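# 中古のテーブル、天板がつるっとしすぎ。やすってオイル塗っていいですか

Fikville 暮らしの相談板 > 家具・木工 > 手入れ

**うどん派**
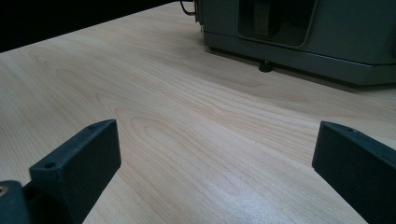 オイル仕上げにしたいんです。中古で買ったテーブルの天板。Florkumっていうリサイクル店で買ったやつで、値札に「Marty」とだけ書いてありました。シリーズ名?メーカー名?不明。店の人も知らないとのこと。使い始めて2年近く、特に困ってはなかったんですが、友だちの家のオイル仕上げの机をさわったら手ざわりが全然ちがって、あれがいいなと。で、うちのは木目はすごく好きなんですよ。真ん中あたりの、濃いすじのまわりに輪っかが何重にもなってるところとか。ここは絶対つぶしたくない。でも表面に弱いつやがあって、照明が当たると白っぽく光って木目がとんじゃう。このつやをなくして、しっとりした感じにしたいです。

家にあるもの

- 紙やすり 400番(棚の塗装に使った残り)
- Noltaの家具用オイル 缶 未開封
- ウエス いっぱい
- マスキングテープ

やろうとしてた手順。400番で全体をかるくこする→粉をふく→オイル塗る→ふきとる→乾かす。これでいけますか?

心配なのは、この天板が無垢なのかどうかわからないこと。突板だとやすりはだめって動画で見た気がして。でもその動画の人は結局やすってたんで余計わからん。見分け方あれば教えてください。あと端っこの方に輪じみっぽいのがあります(写真には写ってないです、壁側なので)。マグカップのあとだと思う。たぶん私。これもやすりでついでに消えるなら消したい。

木曜に休みがとれたのでその日に一気にやるつもりです。それまでに返事もらえるとすごい助かります。急ですいません。テーブルの大きさは幅が1130ミリ、奥行きははかってないです。一人で動かせるくらいの重さ。

書き忘れ。食事に使ってます。パソコンもたまに。子どもはいません、猫はいます。猫は乗ります。

---

**かんな屑**

ちょっと待った、まだやすらないで。

写真見ました。薄い色の突板に、半つや手前くらいのクリア塗装、に見える。樹種までは言えないです。この色味でこの木目の木はいくつかあるし、着色もありえるし。塗料の種類も写真じゃ無理。なので以下は「突板+塗膜あり」の前提で書きます。まずそこを自分で確かめてください。

見分け方。

天板の小口(横の切り口)を見る。左右の短い方の側面です。無垢なら上面の木目がそのまま小口につながって、年輪の断面が見える。突板だと上面の木目と小口の木目がつながらない。小口に別のテープが貼ってあることが多くて、角のところに細い線が見えたりします。爪でそっとなぞると段がわかることもある。ひっかけてはがさないように。

次に裏。テーブルの下にもぐってスマホのライトで。裏が全然ちがう材だったらほぼ突板。裏も似た木目だったら、上の面の目立つ模様と同じ位置に似た模様があるかどうか。あの輪っかの部分なんか目印にちょうどいいです。ただ無垢でも厚みがあれば裏と表で模様は変わるので、これだけで決めない。小口とセットで。あと裏にラベルとか焼印が残ってることがあるんで、Martyが何なのかもそこでわかるかもしれない。

塗膜があるかどうか。すみっこに水を一滴おいて、しばらくほっとく。しみて色が濃くなるならオイルかワックス、または塗装が弱ってる。玉になったままなら膜がのってる。つやがあって、さわってつるっとしてるなら後の方だと思いますが一応。水はすぐふいてください。

で、膜がのってる場合。

**その上からオイルを塗っても入りません。** 木にしみないので表面でべたべたするだけ。ふきとれば何も塗ってないのと同じ、ふきとりが甘いと、ほこりを吸ったねばねばの層になる。猫が乗るならなおさら。毛がつきます、ほんとに。

じゃあ400番でこすれば入るか。これも無理。400番でかるく、だと膜に細かい傷がつくだけで、膜は残ってる。残ったところはオイルをはじいて、たまたま削りぬけたところだけしみて濃くなる。まだらです。まだらを直そうとして追加でこする→突板をぬく。一番多い失敗がこれ。突板って紙みたいなもんだと思ってください。物によって厚みはちがうけど、古い家具のしっかりしたやつ以外は削りしろはないつもりで。ぬけたら下の材が出てきて、もう戻せないです。好きだと言ってる木目のとこも、その薄い一枚にしかないので。

無垢だった場合は話が別で、膜を全部はがせばオイル仕上げにできます。ただ手で400番から始めたら日が暮れる。もっと粗いのから順番に。一日で終わるかは……きついかも。粉もすごい。部屋でやるなら覚悟がいる。

それで、つやを消したいだけなら別の道があります。膜を残したまま、つやだけ落とす。

1. 中性洗剤をうすめた水、かたくしぼった布で全体をふく。油分があると後でむらになる
2. 水ぶき、乾ぶき。ちゃんと乾かす
3. 目の細かい不織布の研磨パッド(ナイロンのやつ)で木目の方向になでる。力いれない。紙やすりは使わない
4. 粉をふきとる。明かりを横から当てて見る。むらがあったらそこだけもう一回
5. 物足りなければ家具用ワックスをうすく。布でよくのばして、乾ぶき

3で注意。木目が斜めに流れてるので、天板の辺にそって動かすか、木目にそって動かすか迷うと思う。輪っかのとこは木目がぐるっと回ってるから、そこで曲線を追いかけない。一定の向きにまっすぐ。途中で向きを変えると、光の当たる角度でそこだけ見え方が変わります。白く光って見えるのは照明の反射なので、つやを落とせばふわっとした光り方になるけど、完全になくなりはしないです。オイル仕上げの机でも真上に電気があれば光る。照明の位置をずらす、かさをつける、こっちの方が効く場合もあるんで先にためしてみて。ただ。

パッドは必ず裏か、目立たないすみで試してからね。一回やってつやが変わったら元には戻らないので。あと塗膜がうすかった場合、パッドでもぬけることはある。角が一番あぶない。角にマスキングテープ貼っといて、最後にそこだけ軽くなでるのがいいです。

輪じみは、白いか黒いかで変わります。白いのは塗膜の中に湿気が入ってるだけのことが多い。黒いのは木まで行ってる。どっち?

---

**うどん派**

うわ、ありがとうございます。こすらなくてよかった。

いま見てきました。走り書きで。

小口→上の木目とつながってない。角に細い線ありました。爪でさわると、ほんのちょっと段。はがしてないです。
裏→上とは全然ちがう、のっぺりした茶色。ラベルなし。輪っかもなし。焼印もなし。Martyは謎のまま。
水→玉のまま。しばらくほっといて夕飯つくってる間も玉。ふいた。あと何もなし。

突板確定ですね。がっかり半分、安心半分。無垢だと思って買ったわけじゃないので別にいいんですけど。値段も安かったし。

輪じみは白です。うすーい白。輪っかの半分くらいだけ。

オイルはどうしよう。Noltaの缶、開けてないから返品できるか聞いてみます。レシートあるかな……。

それと照明の話、なるほどと思って電気消してスタンドだけにしてみたら、ぜんぜん光り方ちがいました。木目もよく見える。え、じゃあこれでよくない?って気もしてきて。でも手ざわりはやっぱり変えたいんですよね。パッドでなでたら手ざわりも変わりますか。

---

**日曜だけ木工**

うちも突板の机に400でやっちゃった側です。参考までに。

最初はいい感じだったんですよ。つやが引いてさらっとして。調子にのってもう一周したら手前の角がぽつんと白茶けて、あれ?と思ったときには下が出てました。豆つぶくらい。補修用のペンで塗ったけど見る角度で色がちがう。今はその上に鍋しきを置いてる。ずっと置いてる。

その上オイルも塗りました。塗膜の上から。かんな屑さんの言うとおりで、べたべたがとれなくて2週間くらい新聞が貼りついた。結局うすめた洗剤で何回もふいて落としました。なのでオイルはやめた方がいいに一票。

オイルをふいたウエスは丸めて捨てないで。自然発火することがあるので、水にひたしてから。今回は使わないみたいですけど、他の棚とかで使う時のために。缶の注意書きにも書いてあると思う。

手ざわりは、木にさわってる感じにはならないです。膜の上だから。つるつるが、さらさらになる程度。自分はそれでも十分よかった(角以外は)。

照明変えるのに賛成。

---

**かんな屑**

おつかれさまです。白じみならやりようあります。

まずは何もしないで様子見でもいい。乾燥した時期だと自然にうすくなることがある。待てない場合、乾いた綿の布をしいて、アイロンを低温、スチームは絶対なし、で数秒あてて離す。見る。まだあったらもう一回。熱をかけすぎると塗膜がやわらかくなって布目がつくので、ほんとに数秒ずつ。突板は接着剤で貼ってあるので熱でういてくることもあります。そこがこわければドライヤーの弱い風を離してあてるくらいにしておく。自分ならドライヤーから。効かなきゃあきらめてコースター。

うかせたくないので、小口のテープのそばは温めないこと。段があるってことなら、もう少しういてきてるのかもしれないし、もともとの段かもしれない。押してへこむようなら木工用ボンドをちょっと入れて、あて木して、はさんでおく。へこまないならそのまま。

手ざわりの件、日曜だけ木工さんの言うとおり。さらっとはする。オイル仕上げのあの感じは塗膜の上じゃ出ません。どうしてもなら剥離剤で膜をとって……という手はあるけど、突板に剥離剤は接着がゆるむ心配があるし、部屋でやる作業じゃないし、すすめないです。オイルの机がほしいなら机を別に買う方が早いかも。身もふたもないけど。

木曜にやるなら、こんな感じでどうですか。

- 午前 上の物ぜんぶどけて洗剤ぶき、水ぶき、乾かす。猫は別の部屋
- 昼 輪じみにドライヤー。あまり期待しない
- 午後 すみでパッドの試し。気に入らなければここで中止
- 夕方 全体なでる、粉ふき、ワックス薄く

パッドは同じ番手のを2枚買っとくといいです。途中で目がつまるので。つまったやつでこすると、そこだけてかる。ワックスは食卓に使えるか表示を見て。猫がなめるなら、塗らないで終わりでもいいと思います。

夜、照明つけたらもう一回見て、むらを探すのは翌日にする。夜に直そうとするとやりすぎる。経験談。

---

**うどん派**

やりかた全部メモしました!すごいたすかる。

小口は押してもへこみませんでした。もともとの段っぽい。さわらないことにします。

ワックスはなしで。猫がなめそうなので(この前は柱をなめてた)。洗剤ぶきとドライヤーとパッドの試しまで木曜にやって、全体をやるかはそれ見て決めます。

日曜だけ木工さんも、ウエスの話知らなかったのでこわかった……。前に棚をやった時ふつうに丸めて捨ててました。次から水。

Noltaの缶、レシート見つかりまた。返品はまだ聞いてない。だめだったら裏庭のベンチに塗ろうかと。あれは塗装はげてて水もしみるので。あ、でもそれはそれで別に聞いた方がいいのかな。落ち着いたらまたスレッドたてます。

---

**かんな屑**

ベンチは外用のオイルかどうか缶を見てから。室内用だと雨で流れます。

パッドの試し、終わったら乾いた状態で横から光あてて見てくださいね。ぬれてる時は傷が見えないので。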